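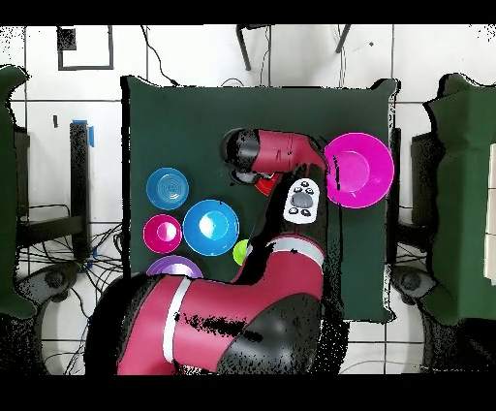

The Skorkmont Table Kit is what we put in front of students in their first week of arm work, and it's the piece of equipment other clubs write to us about most. It grew out of an after-school robotics club that Precious Sison and I have been running together for longer than either of us likes to admit, and nearly everything in it was settled by teenagers arguing over a table. The green top is deliberately small, so the arm can reach across it from its base without anyone having to plan a heroic stretch, and the dishes are bowls in blue, magenta and purple, in different sizes, because a bowl is a wonderfully honest thing to practice on. It has a rim to hold, it has a bottom to miss, and a shiny one will throw a glare back at you that spoils a perfectly good bit of color sorting. There's a lime-green ball to go with them, and students love the ball far more than it deserves!

What comes in the kit

You get the square top, the cloth that goes over it, a mixed set of plastic bowls, balls, a few small loose pieces for picking practice, and the Prolovano workbook, which is the course the whole thing is built around. The arm isn't included. Most schools that order from us already own one, or share one with a neighboring school, and we'd much rather you spent your money on a second set of bowls than on a second arm that sits in a closet until spring.

The top measures 90 cm on each side. The cloth is cut a little generous and the edges do fray (we've stopped fighting it), but you can trim them with ordinary scissors and nothing bad will happen. If your students plan to use the edge of the table as a landmark in their programs, have them trim first and measure second. We learned that one the slow way.

How clubs use it

The workbook has 6 tasks, and a class that meets once a week will usually take a full semester over them. The first is just getting the arm to hover over a bowl that the student chooses, and it sounds like nothing at all until you watch a ninth grader do it for the first time. After that come picking up the ball, dropping it in a bowl, sorting by color, nesting the small bowls into the big ones, and finally clearing the whole table in whatever order the team likes.

Groups of three work best with one table. One student has the arm, one has the notebook, and one has a hand near the stop button, and they trade places after each run. With four you'll find somebody drifting off to spin in a chair, and with two the notebook never gets filled in. Nadège Baudry, who teaches the course at Coste, has her students write down what they expect the arm to do before every run, and we liked the habit so much that we added a blank line for it on each page of the new workbook.

For the end-of-semester match, which we call the Onari Round, each team gets the same bowls laid out in the same places and has to clear the table. You can score it any way you like. Ours gives extra points for nesting and takes a point away for anything that lands on the floor - and yes, plenty lands on the floor.

Setting up

Put the table on a hard, level floor if you have one. Tile is fine, and so is sealed concrete. Carpet will let the top rock a little when the arm swings, and your students will spend an afternoon hunting for a bug in their code. Run your cables to one side before the class comes in, and keep the rolling chairs back from the corners while the arm is moving.

Wash the bowls in warm water with dish soap. Skip the dishwasher, as the thinner ones can warp.

Ordering

The kit is item 1254 in the Skorkmont catalog. Extra bowls can be added to any order, and you can ask for particular colors, though we can't always promise purple. Replacement cloths ship flat.

Reading time: 3 minutes
Last updated: Wednesday, September 23, 2020

Comments

dbrandt_shop: We're on our second year with this. Can confirm about the carpet. Do you sell the workbook by itself? Ours has been through a soda incident.

Skorkmont: Yes we do, just send us a note with your school's name and we'll sort it out.

Marguerite K.: My daughter's team spent two whole meetings on nesting and she talked about it at dinner every single night. Thank you, I think.

teach_hollis: Would the top hold up to a heavier arm leaning over it? Ours clamps to a separate stand.

Skorkmont: A separate stand is how we'd do it too. Just don't clamp to the top itself.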